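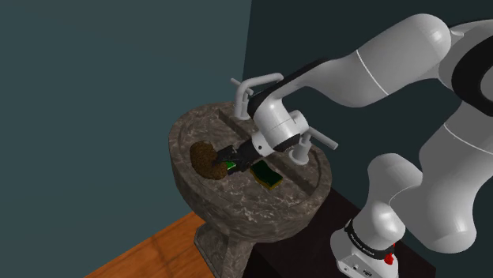

gristmill: I'd stop tuning the grasp for a week and look at your collision shape first. If the lump is wrapped in one big convex hull, your fingers are closing on a smooth egg and no amount of grip force is going to save you. We lost most of a semester to exactly that.

Posted in: Student Projects > Simulation
Thread: Roston sink task, stuck at 47 percent, losing my mind a little

pocketlathe (thread starter)
Ok I went and checked and... yeah. Convex hull. One single hull around the whole thing. The render mesh has all the lovely bumps and pits on it and the collision mesh is basically a bar of soap. I feel so dumb, I've been staring at the pretty version for a month and never once switched on the collision view.

For anyone coming in from the front page: I'm in the robotics club at Mekevia and we're doing the simulated track of the Roston student challenge. Our task is the sink. The arm has to reach into the basin, pick up the brown lump, lift it clear of the rim and hold it, and it has to leave the sponges alone. We have a scripted policy (mine) and a learned one (not mine, more on that below). The scripted one succeeds 47 percent of the time and has been stuck there since September no matter what I do to it.

dull_ferrule
What happens in the failures? You said 47 but you didn't say what the rest look like. If it's all slips, then sure, collision mesh. If it's all near misses then you're chasing the wrong thing.

pocketlathe
Fair! I had been lumping them together (sorry). I sat down last night and sorted them by hand. The biggest pile is slips during the lift: fingers close, arm goes up, lump stays home. Next biggest is bumping one of the sponges on the way down, which counts as a fail under the rules even if the grasp is perfect. Then there's a small pile of weird ones where the wrist gets itself twisted near a tap handle and the planner gives up.

dull_ferrule
Ok so there are three separate problems wearing one number. I would never report them as one figure again, even to yourself.

gristmill
Agreed on splitting it. Do the decomposition on the mesh anyway, it's an evening's work. Break the lump into a bunch of smaller convex pieces so there's something for the pads to sit against. Don't go nuts with the piece count or your contact solver will crawl.

sallowbrook
Going to disagree with both of you a bit. A finer collision mesh on a lumpy object gives you lots of tiny contact points that pop in and out, and then the thing buzzes in the fingers and walks right out of the grip. I've had better luck with a coarse shape and more honest friction. What's your friction coefficient set to, and did you pick it or did it come with the template?

pocketlathe
It came with the template. I'm hearing how that sounds as I type it.

gristmill
lol. We all did it.

sallowbrook
Then try that before you touch the mesh. One change at a time! If you do both tonight you'll get a better number and have no idea why.

pocketlathe
Ok, so, update, and I did them one at a time like a grown-up. I raised the friction on the pads only, left the hull alone, and got fewer slips but they were still the biggest pile. Then I put friction back where it was and did the decomposition, and the slip pile shrank a lot more. sallowbrook, you were right about the buzzing though, it does it! With the fine mesh you can see the lump shiver between the fingers if you plot its pose. So I merged the little pieces into bigger ones until the shivering calmed down, and I'm keeping that.

The other thing I changed is where the gripper goes before it closes. I was centering on the bounding box, and the lump isn't symmetrical at all, it's fatter at one end, so the jaws came in lopsided and one pad always touched first and shoved it. Now I line up on the narrower part.

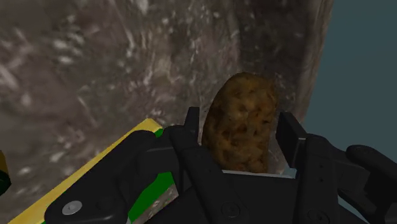

Jaws open, one pad on each side of the lump, a slim gap left and right.

I'd like those gaps to be even before I send the close command. I have a little loop that nudges sideways until they match and then squeezes. It's slow but it's the first thing I've written for this project that I'm proud of.

dull_ferrule
What's "slow" here? Roston has a time limit, right?

pocketlathe
30 seconds from the start signal to the end of the hold. The nudging eats some of that but I'm fine as long as the planner doesn't dither on the way in.

tinpail88
Hi, other half of the team here, the one with the learned policy. I want it on record that I think the nudging loop is a crutch. We have 585 demonstrations. Someone from the club sat and teleoperated every single one of those in the sim lab in Chowdhury (it has no windows, please feel sorry for us) and a network trained on them ought to be able to find the middle of a lump without a hand-coded shuffle at the end.

pocketlathe
And yet.

tinpail88
And yet, fine, yes. Mine's below yours right now. But mine doesn't hit the sponges as much!! You can't have everything.

sallowbrook
Interesting that the learned one is better at the sponges. Are the demos all from the same starting layout?

tinpail88
No, we shuffle the objects around in the basin at reset. Not the faucet or the handles, those are fixed to the ledge. The sponges and the lump get a random pose each time.

gristmill
Random within what, though? We found out ours were "random" inside a patch the size of a coaster. The network had learned one place, with a bit of wobble.

tinpail88
...I'm going to go look at that and come back.

pocketlathe
While they're looking, my question for the scripted side is the approach. Coming straight down is the easy answer and it's what I had at first. The trouble is the arm's mounted off to the side of the sink on its own pedestal, so for anything over at the far side of the basin it has to stretch across the faucet ledge, and the forearm and wrist get low, and that's when I get the planner giving up. I've tried adding a waypoint so it always stops in clear air first, fingers pointing down, and only then picks a direction to go in.

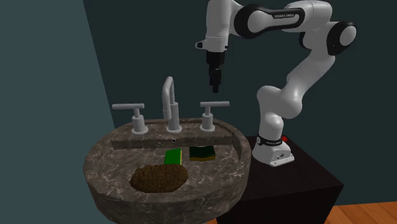

With the waypoint in, the twisted wrist failures are nearly gone, but I'm paying for it in time, and on the far layouts I come uncomfortably close to the limit. I could speed up the free-space part. I'm nervous about that though, the controller overshoots a bit when I push it and the tap handles are right there.

dull_ferrule
Make the waypoint depend on where the lump is. Near side, skip it. Far side, use it. You already know the object pose, don't you?

pocketlathe
In our division we get ground truth pose, yes. The upper division has to do it from the cameras.

dull_ferrule
Then it's one if statement. Done.

sallowbrook
I'd blend it instead of using an if. Hard switches in the middle of the basin give you ugly behavior right on the boundary, where two nearly identical layouts get totally different paths. Ask me how I know.

dull_ferrule
It's a student challenge with a time limit, I think they can live with an if.

sallowbrook
Sure, and then the judges' layout lands on the boundary. I've watched it happen.

pocketlathe
I'm going to try the if first (it's late and I'm lazy) and plot success by position. If there's a stripe of failures along the boundary I'll come back and eat my words.

tinpail88
Ok I'm back. gristmill, I owe you a soda. The reset range for the lump was set way too small, and it was in the config file we copied from the Pliltari starter kit, so the layouts in the demos barely move the lump at all. The sponges had a much bigger range. Which I guess is why mine is decent at avoiding sponges and bad at finding the middle of the lump when the eval moves it.

gristmill
There it is. Happens to everyone who starts from a kit.

pocketlathe
So all those afternoons in Chowdhury...

tinpail88
Don't. They're still usable, we just need more from the wider range mixed in. I'm thinking we keep what we have and record new ones only for the spots we never covered.

oxbowlens
Lurker here, coaching a younger team on the same task. Please don't skip the boring part and record only the hard spots. Ours did and the policy forgot how to do the easy ones. Mix them evenly when you train, or at least weight them.

tinpail88
Good to know, thank you! Did you change anything about how people drive it? Our demos are all over the place, some folks come in from the side and some from straight above, and I have a feeling the network is averaging the two and landing on neither.

oxbowlens
We wrote one approach on the whiteboard and made everybody follow it. The kids complained. It helped more than doubling the data did.

dull_ferrule
Seconding that. Mixed styles are poison with small datasets.

sallowbrook
Mild disagreement again, sorry, it's my hobby. If your policy can represent more than one mode then mixed styles are ok and you get some robustness out of it. What's the architecture?

tinpail88
Small and simple. So, poison.

sallowbrook
Ha, ok. One approach it is.

pocketlathe
Quick one before I go to bed. I ran the if version with 2 different seeds and plotted it. There is a stripe. It's faint but it's there, right along the boundary, mostly timeouts. sallowbrook, I'm eating my words, with ketchup. I'll do the blend tomorrow.

gristmill
What's the overall number now?

pocketlathe
Not posting one until the blend's in, and then I'll post the slips, the sponge bumps and the timeouts separately so dull_ferrule doesn't yell at me.

dull_ferrule
I would have yelled.

tinpail88
If anybody at Mekevia is reading this and wants to drive a gripper around a sink for an hour, the lab's open after 4 pm and I'll bring snacks.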